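A Morning at the Pordale Digital Open Day
Jul 8, 2023

We have been looking for someone to rebuild our club shop website since spring, so when the Landen agency opened its Pordale office to visitors I signed up for the morning tour. It ran from 10 until lunch and cost nothing.

Landen has the upper two floors of an old print works by the canal. Parking is tight and the sign is easy to miss. Design sits on the lower floor, with developers and the search marketing people above. We started in the meeting room with a short talk on how a project runs, from first call to launch, and were told that most small business sites take longer over the words and photos than over the code. I can believe that. Our own shop has 382 product pages, and 297 of them still use the supplier's text. 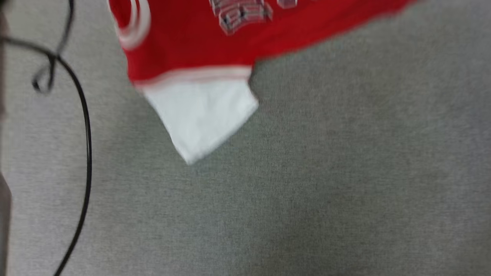
The design floor was the best part. A team had the Prolley project up on a big screen, a store for garden tools, and showed the old checkout next to the new one. The old version asked for an address twice. The new one fits on a single page and works with a thumb on a small phone. They let us try both and I gave up on the old one at the second form.

Upstairs we got a session on page speed. The speaker used the Kopecký bakery site, where the home page loaded every picture at full size, including ones far down the page. They had cut it down by resizing the files and loading the lower ones later. None of it looked hard, and I took notes for our own pages. 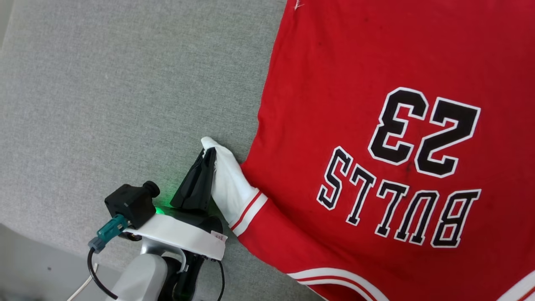
Prices came up in the questions at the end. A basic site starts at 2,000 dollars, with hosting and updates billed monthly. A shop costs more, and they would not give a figure without seeing the product list first – fair enough, though a range would have helped. They also said that whoever pays for the site owns the domain and the content, and that this is written into the contract.

Coffee was good, the upstairs room was too warm. The next open day is planned for later in July and booking is through the form on their site.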